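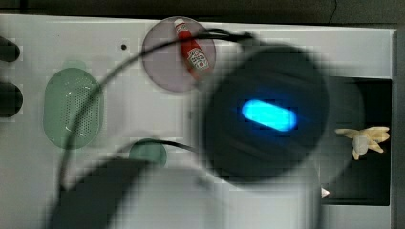

Ketchup bottle in the pink dish, green oval piece at left.

Ticket: Landula label printer drops off network after sleep
Site: Werkstead, stockroom
Status: Closed
Priority: Normal

Reported problem
Printer goes offline when left idle. Jobs sent from the Furport order system sit in the queue and time out after 300 seconds. Power cycling brings it back. Printing over USB is not affected.

Log, April

08:40 Confirmed. Printer had been idle overnight. No reply to ping. Front panel shows "Ready" and the network light is on.

08:55 Power cycled. Printer came back on the same address. 19 held jobs printed in order, no duplicates.

09:20 Sleep timer set to 500 seconds for testing. Left idle.

09:35 Offline again. Fault follows the sleep timer. Swapped patch cable and moved to another switch port. Same result after the next sleep.

10:10 Checked switch settings. Energy saving is turned on for all ports in the stockroom. Turned it off for the printer port only.
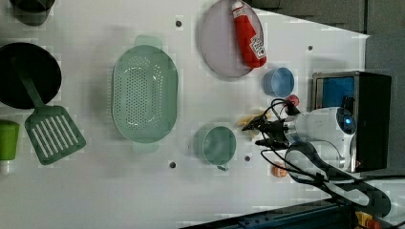 10:30 Printer slept and woke on the first job. Ping answered in both states. Repeated with the sleep timer at the factory value, same result.

11:15 Order system still marked the printer as offline. The Queiroz print service caches printer status. Restarted the service and the status cleared. Sent a batch of 575 labels, no errors.

Resolution
Energy saving disabled on the switch port. Print service restarted. Original patch cable put back.

Open item
Firmware on this printer is one version behind. Update not applied under this ticket. Open a new request if the fault returns with the port setting still off.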